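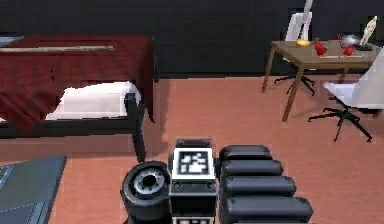 Ticket: Heating in upstairs rooms stops during the night
Opened by: Gleice Queiroz
Building: Runholm guest house
Status: Closed
Priority: Normal, changed to High by D. Boyer

Gleice Queiroz wrote:

Hello, I am writing for the guest house Runholm. We have a Horna boiler in the cellar and a Lecomte controller on the wall beside it. Since the change to winter hours the upstairs radiators become cold in the night. Downstairs they stay warm. In the morning, when I go to the controller and press the button for manual, everything upstairs starts again and is good until the evening.

What I have already tried:
Bled all the radiators upstairs. A little air came out from the one in the corridor, nothing from the others.
Checked the pressure on the boiler. It is in the green part of the dial.
Changed the batteries in the upstairs thermostat.
Switched the controller off and on again.

None of this has changed the behaviour. We have guests and I had to give extra blankets, so I would be grateful for a fast answer.

Didier Boyer (Cinalmont support) wrote:

Hello Gleice, thank you for the clear list. The pump and the boiler are probably fine if manual mode works. I would look first at the schedule. Could you please open the menu on the controller, go to Zones, then Zone 2, and write me exactly what you see under Night? Also please tell me the error code if there is one on the small display.

Gleice Queiroz wrote:

There is no error code. Under Night for Zone 2 it says "Reduced", and the start and end times look correct to me. The reduced temperature is the same as for the downstairs. I have compared both screens line by line.

One more thing which may be important. The colour of the small light near the Zone 2 text is orange in the night and green in the day. For Zone 1 it is always green. I went down to the cellar at midnight to look.

Didier Boyer wrote:

The orange light is useful, thank you for going down. It means the controller is asking for heat but it does not receive the confirmation from the valve. So the schedule is not the guilty one. I have changed the priority of the ticket.

Please do this test in the evening, before the radiators are cold:
Set Zone 2 to Off and wait until the light goes out.
Set Zone 2 back to Auto.
Put your hand on the valve body, next to the pump, and listen. You should hear a soft motor noise and then a click.

If there is motor noise but no click, the end switch inside the valve head is worn or badly adjusted. If there is no noise at all, we must look at the cable.

Gleice Queiroz wrote:

I made the test two times. Motor noise yes, click no. When I do the same with Zone 1 I hear the click very well, so I am sure I was listening for the correct thing.

In manual mode I can hear a click on both. I do not understand why.

Didier Boyer wrote:

Manual mode on this controller opens the valve with more force, and it also ignores the confirmation. This explains your mornings. In the reduced programme the valve opens only partly and the lever does not reach the switch. I am passing this to Solange Lacroix, who has the parts list for your installation.

Solange Lacroix (Cinalmont parts) wrote:

Good afternoon. The valve head for Zone 2 was replaced in June, according to our papers, and Zone 1 still has the older one. The newer head has a travel setting under the cap, and it was delivered on the short position. It should be on the long position for your valve. I do not think you need a new part.

Please do not turn it yourself while the system is powered. Armelle Barbier can come on December 11, 2019, in the morning, if somebody can open the cellar for her.

Gleice Queiroz wrote:

The morning is good. I will be there. Should I leave the heating on manual until the visit? The electricity and the gas are my worry, it is running all the night at full temperature now.

Solange Lacroix wrote:

Yes, leave it on manual, but you can lower the manual temperature to your night value before you go to bed. Menu, Zones, Zone 2, Manual, Set. Remember to raise it again in the morning.

Armelle Barbier (Cinalmont field service) wrote:

Visit done. Travel setting found on short, moved to long. End switch clicks in Auto and in Reduced. I repeated it several times with the cap closed. I also tightened one loose screw in the terminal block of Zone 2 — it was not the cause, but it would have made trouble later. Controller returned to Auto. No parts used.

Gleice Queiroz wrote:

Three nights without a problem. The light was green at midnight and the corridor radiator was warm. You can close the ticket. Could you please send the visit sheet also to Anatole Marchal, he keeps the maintenance folder for the house.

Didier Boyer wrote:

Visit sheet sent to Mr Marchal. Closing the ticket. If the orange light comes back, please reply here and the ticket will open again by itself.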